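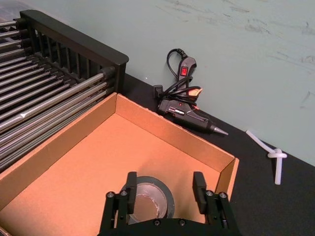

Projects > Department of Applied Design > Workspace Studies > Storage of Tape and Small Tools on a Shared Bench

Storage of Tape and Small Tools on a Shared Bench
Final report, Workspace Studies, Namport Technical College

1. Background

The shared bench in the Clurnent Building is used by every section of the introductory course. Before this project, supplies kept there had no assigned place. Rolls of tape were left wherever the last user had finished with them, and students in the survey named tape as the item they most often had to look for. Glue guns and screwdrivers came next.

The project group was asked to propose an arrangement for tape and small tools that would cost very little, could be learned without instruction, and could be removed if the bench was needed for another purpose. Drawers and wall-mounted storage were excluded at the outset, as the wall may not be drilled.

2. Containers considered

Three kinds of container were kept for the trial. The first was an open rack of the sort sold for drying dishes, with a black rim and parallel metal rods forming the floor. The second was a shallow cardboard box with the lid removed. The third was a clear plastic organizer with a hinged lid and divided compartments.

The rack was chosen for its visibility. A roll laid flat on the rods can be seen from the front and from above, and dust falls through to the bench. Its weakness is that narrow items also fall through. Pencils and short screwdrivers were tried in it during the first week and then withdrawn.

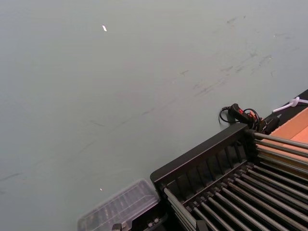
A further concern was movement. A rack that slides when an item is taken from it will end up in the middle of the working area by the end of a session. The group recommends rubber feet under each corner, which were not part of the trial.

The cardboard box was cut down from a shipping carton. Low walls allow a roll to be lifted out with one hand. Cardboard marks easily and will have to be replaced each semester, but replacement is free. The organizer was reserved for small parts, where a lid is an advantage.

3. Procedure

The trial ran through March and April. The containers were placed toward the back of the bench, leaving the front edge for work. Users were told only that tape should be returned to the rack or the box. No instructions were attached to either container. Observations were made at the end of the afternoon session, and the group recorded whether the tape was in a container, elsewhere on the bench, or missing.
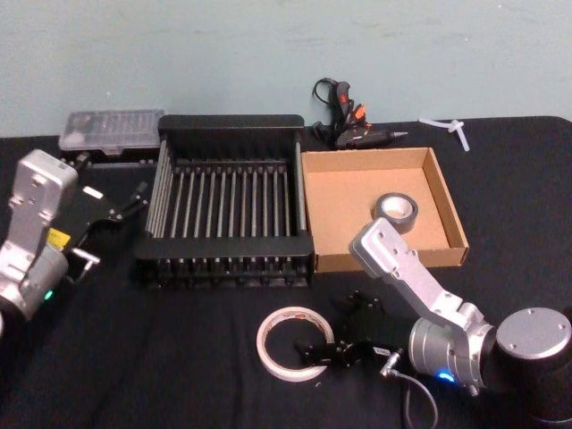 4. Findings

The log contains 568 entries. Tape was returned to a container far more often in April than in March, and the improvement was greatest among students who used the bench in the mornings. Users did not keep to one container for each kind of tape. Duct tape and electrical tape were found in both, and the group sees no harm in this as long as the rolls lie flat and do not cover one another.

The hot glue gun remained a problem. It fits none of the containers and should not be put on cardboard while it is in use. A separate metal stand is recommended.
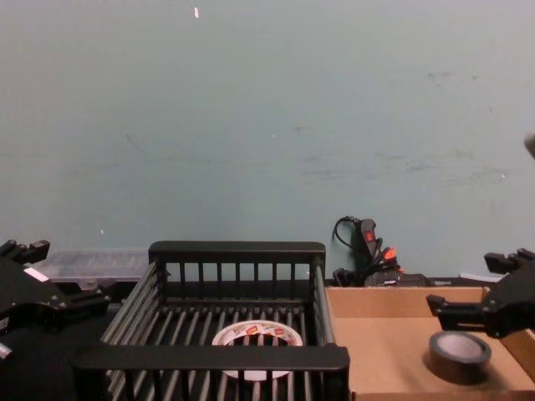
Figure 4. Tape storage during the trial: wire basket at center, cardboard tray to the right.

5. Recommendations

The rack and box should be kept for the coming semester. Cables should be moved to the side of the bench and tied. The Bruseck Room, which has a similar bench, would be a suitable place for a second trial with labeled containers.

Comments

benchuser2: Our section used this all spring and I stopped bringing my own tape. Please do get the glue gun stand.

mk_design: Did you try standing the rolls on edge in the rack? We do that at home with plates and it saves a lot of space.

Project group: We did for two sessions. The wide rolls stood up well and the narrow ones fell over.

readinglamp: Section 2 should give the size of the carton before it was cut down.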